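# How do you show a robot what to do?

Suppose a friend asks you to teach them to tie a shoelace. You could write a long list of steps, but it is much easier to take the laces and show them. Many robots can learn by being shown too.

## Showing by hand

Some robot arms can be switched to a mode where the joints go soft and easy to push. A person takes hold of the arm and guides it: over the table, down to the cup, fingers closed, up again. While this happens, the robot writes down the angle of every joint, many times each second.

One trip from start to finish is called a **demonstration**, or demo for short.

## Showing by remote control

The other way is to steer from a distance. The person may hold a controller like the ones used for video games, or move a small copy of the arm. When the hand goes left, the robot goes left. The long name for this is *teleoperation*. "Tele" comes from a Greek word for "far."

Inès Texier steers robots for a project called Skaro. She says new drivers nearly always go too fast. "You have to wait for the arm," she says. "It has a longer way to travel than your hand does."

## Practicing inside a computer

The robot doesn't have to be a real one. A computer can draw a room, a robot and the things it should pick up, and work out how they would move and bump. This is called a **simulation**. A person can steer the robot in it with the same kind of controller.

If a tool gets dropped in a simulation, nothing breaks - you press a key and start again.
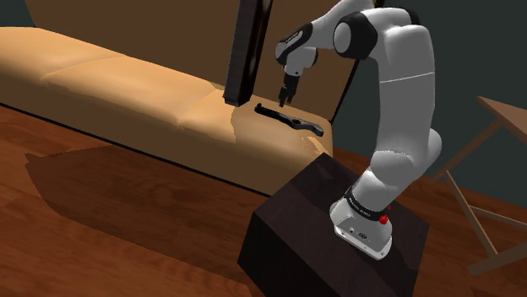 One demo is not enough. The Skaro team recorded 988 for a single job, picking up a tool and putting it down somewhere else. They threw out 221 because the driver had made a mistake or stopped too early. The tool was moved a little before each try, so that the robot would not learn just one spot.

After that, a computer program studies the good demos and looks for what they share. Then the robot tries by itself, with no one steering.

## Try it yourself

Put on a blindfold and let a friend guide your hand to pick up a spoon. Do it 15 times, then try alone. Now have your friend move the spoon. Can you still find it?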